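## Unit 7 handout: Budgeting for hand-held gripper work

Bring this sheet and a calculator. The worked case is the Ridgeway plan, which covers sorting mixed packages on a table in an ordinary home.

### 7.1 Start from the task

Write down what will be handled before you look at any catalog. Boxes, soft packets and plastic bags make different demands on a gripper, and a price list will not tell you which ones matter. For Ridgeway the list had three parts:

- rigid cartons of different sizes
- flat, flexible packets
- bags that change shape when squeezed

Then note where the work happens. A home bedroom leaves little floor space, so a large fixed arm was dropped from the plan early on. Hand-held grippers went into the budget instead.

### 7.2 One-time costs

| Item | Cost ($) |
|---|---|
| Hand-held grippers, one pair (Cevley quote) | 4000 |
| Computer and storage | 3000 |
| Spare finger pads, mounts, cables | 2000 |
| **Total** | **9000** |

The Piltodby quote for the same pair was lower but left out the mounts. Always compare quotes line by line – a missing line is the most common mistake in student budgets.

### 7.3 Running costs

Finger pads wear. Treat them as a supply and give them their own line. Ridgeway planned on 4 sets of pads for the first year and placed the first order in August.

Other running costs:

- objects to handle, including replacements for crushed ones
- operator time, including setup and putting things back
- travel between homes
- data storage after the first year

Operator time is usually the largest of these. Time a few trial runs and use the average. Do not use the best run.

### 7.4 Matching equipment to the work

Check the opening of the fingers against the widest item on your list, and the pad surface against the most slippery. If one item fails, decide whether to change the gripper or drop the item. Both are acceptable, but the plan must say which.
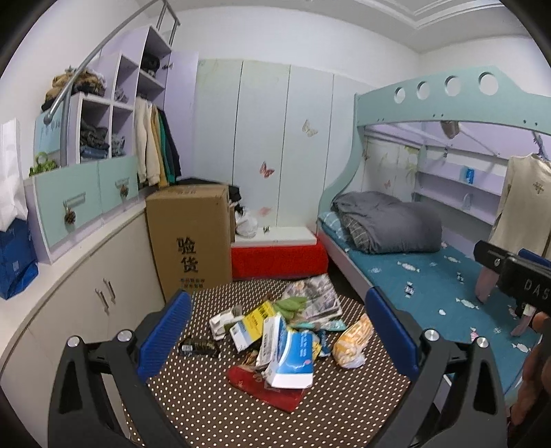 *Figure 7.1. A gripper with two blue ribbed pads over a mixed pile of boxes and packets on a dotted table covering.*

Mixed piles take longer to plan for than single items. Allow extra hours in the first month.

### 7.5 Exercise

Hulum wants to run the same task in two homes at once. Redo the table in 7.2 with a second pair of grippers and one shared computer. State any discount you assume, then list which running costs double and which do not. One page, with the table on top.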